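Grandance Athletics > Club Soccer > Team Managers > Postponing a Match

Search this site Enter keywords Go

How to Request the Postponement of a League Match

Revised April 17, 2007

Requests must come from the registered team manager. Requests from players or parents will be returned unanswered.

1. Check the field calendar before contacting the other team. The Stosholm field is closed throughout February, and no replacement match may be scheduled there in that month.

2. Contact the opposing manager and agree on two possible replacement dates. Both dates must fall before the final round of the season.

3. Complete the postponement form. Enter the match number exactly as it appears on the schedule, the original kickoff time, the reason for the request, and both proposed dates. Each manager must sign.

4. Deliver the form to the league office at Sondby at least 9 days before the match. The fee is $40, payable by check. Processing takes about 20 minutes if the form is brought in person, and managers may wait for the stamped copy.

5. Notify the assigned referee once the stamped copy has been issued. Until then the original date stands, and a team that does not appear forfeits the match and is fined $100.

Matches called off by the referee for lightning or standing water do not require a form. The home manager should report the score and the minute of play to Silviu Mocanu, Match Secretary, by noon of the following day.

Appeals are heard by Sânziana Vlad and must be made in writing. Matches in the Tóth Cup follow a separate procedure, and cup dates may not be used as replacement dates for league play.

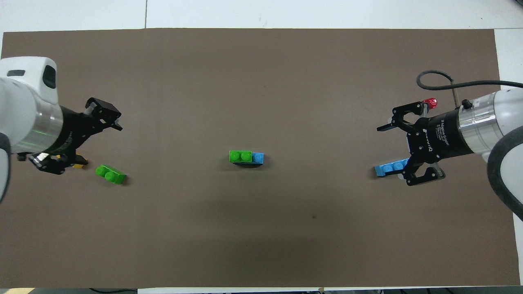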